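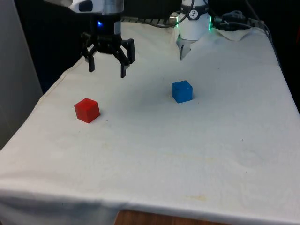 ok white cloth on a work table, thread, because I keep getting asked and I keep typing the same reply with my thumbs. Short version: do it. Colors look like themselves on it. Red cube on the left, blue cube farther back, and your eye goes to both right away, no hunting. Try that on a brown tabletop at 4 pm with the blinds half down.

Been covering tables in white for 22 months now. Before that I was a bare table person. Before THAT I was a newspaper person, which, ink on everything, never again

What I look for in a cloth:
heavy enough to stay put
no shine
no pattern, not even the white-on-white leaf thing
hem that isn't a rope

the shine is the big one. shiny cloth + overhead light = a glare patch that sits exactly where you're working and moves when you move

First one I bought was from Wuneck. Listed as "table white." Came out of the bag the color of vanilla pudding. Put a sheet of printer paper on it and you could see the diference from the hallway. Sent it back, kept the bag, good bag

Current ones are Plurnus, the plain weave. 11 of them at this point which sounds like a lot until you've had two in the wash, one with a coffee ring and one that Samira cut up for backing fabric without asking

(hi Samira)

Size. Measure the table and add a hand's width past each edge, more if you can. I bought exact size once. Every time somebody leaned on it the edge slid up and you had a strip of bare table showing. Drove me nuts

110 inches is what I use on the long table. Hangs over both ends and I can rotate it when one part gets tired looking

Wrinkles!! everybody asks about wrinkles. Three options

1. iron it on the table, towel underneath, low steam
2. pull it out of the dryer a bit early, lay it out, flatten with your forearms like you're making a bed in a hurry
3. live with it

I'm a 2 on good days. mostly a 3

Wrinkles matter more with small stuff. Anything that needs to sit flat, a fold under one corner and it's tilted. Blocks, beads, jars under the size of a shot glass. Smooth the bit you need and ignore the rest of it, the far corner can look like a mountain range

Someone asked about putting a pad under. Yes if your table is noisy. Hard tabletop with just a cloth, every block you put down goes clack. With a thin felt pad it goes thup. Lakmal works across the room from me and is very pro thup

But don't go thick. I tried quilt batting, it was like setting things down on a mattress. Small blocks wobble. Took it off by lunch

Clips: I use the flat steel ones from Grondach, two per side, underneath the overhang. The big plastic picnic ones work too but they stick up and your sleeve finds them. Every time. Sleeve, clip, whole cloth moves, swearing

ok stains. the part you all came for

Marker: rubbing alcohol, white rag under the cloth, dab from the back. Don't rub. I know it's called rubbing alcohol

Coffee: cold water right away, then regular detergent. If you leave it over the weekend you now own a cloth with a brown moon on it, that goes on the paint table

Pencil: eraser first. I'm serious. A clean white eraser gets most of it off and then the wash does the rest. If you wash first it sort of smears in there

Rust from a clip: lemon juice and salt, leave it in the sun. Works maybe half the time for me. This is why I dry the clips now

Bleach, I've mostly quit. Went yellow on me after a few rounds, the Plurnus ones anyway. Oxygen powder, long soak, overnight in the utility sink. The sink does look like you're hiding something

And wash them ALONE. One red sock. That's all I'll say. We have a pink one now, it's the lunch cloth

Why not gray, people say. Gray's fine! Gray hides dirt. My problem is I want to see the dirt, I want to see the crumb before it's under the thing I'm setting down. Also dark blue stuff kind of sinks into gray. On white it pops

Why not paper on a roll. Tears, curls, and you can hear it every time you move your elbow. We went through 678 feet of it one July and I had a stack of crumpled paper up to my knee most afternoons. Cloth is one thing you wash

Where white is bad: white objects, obviously. And anything clear. For those I throw a dark placemat on top of the cloth and take it off after. Xiao makes a decent charcoal one, rubbery back, doesnt creep

Also bad: glitter. Glitter goes on no cloth, glitter goes outside

Light. White bounces a lot of light back up so if your room's already bright you may want to kill one of the overheads. I turn off the row nearest the window in the morning and flip it after lunch. If you're squinting at your own table that's what's going on

for colored blocks specifically, since two of you asked. Fewer out at a time. Red and blue with a decent gap between them is plenty to look at. Dump the whole tub out and it's a yard sale, doesn't matter how nice your cloth is

Also wipe the blocks. Damp rag, bottom faces especially. They pick up gray gunk from other tables and stamp little squares on your clean cloth. I have a whole cloth of little gray squares, looks kind of intentional, it isnt

Storage: roll, don't fold. Folded ones get the crease down the middle and the crease is forever. I roll mine on leftover cardboard tubes from the paper (so the paper was good for something) and stand them in a tall bin behind the door

Label the tube, not the cloth. I wrote the size on a hem in laundry pen and it went through to the front. See: marker, further up this thread

Someone in replies: "can I just use a bed sheet" — yes. A flat one, not fitted, please don't wrestle a fitted sheet onto a table. Doubled over if it's thin. Old sheets are nice and matte too, I used one for ages before I got fancy

and someone asked how often I wash. When it looks like it. So every few days on the busy table, and the one at the back gets forgotten till Lakmal makes a face

ok gotta go, dryer's buzzing and if I don't get there fast it's a number 3 kind of day. will answer the oilcloth question tonight, I have opinions on oilcloth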